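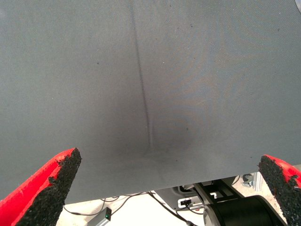
So our cloth-folding paper is finally out, and I'm so happy I could hug the whole Morkdale lab! The question was whether a policy trained on wrist views alone could find a hem and hold on to it. Plain gray cloth like this gives it very little to go on, mostly one thin crease and that lower edge running at a slant between the red fingers.

We trained on 2,121 demos (bless you, Tshepo) and it got the fold right 87 times in 100.

Dropping the overhead view cost us 2 points, which Anitha had guessed back in October!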